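Small blocks for small rooms

2 min read
Print | E-mail

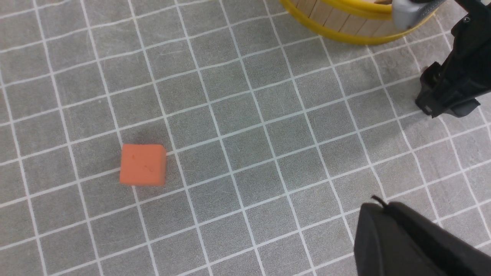
An orange foam cube on a gridded grey mat, with a slatted tub behind.

The owner of Kidby, a toy library with 309 members, began lending foam blocks in August. She had wanted something quiet for families in flats.

"Wood is lovely until it hits the floor at six in the morning," she said.

Each set goes home in a tub. Parents ask about cleaning more than anything else. She tells them to use warm water and a little dish soap, then leave the blocks on a towel overnight.

"They mark. Foam picks up specks and dents, and I don't throw one out for that. If a piece comes off, it goes in the bin."

Sets can be kept for nine days. Renewals are by phone.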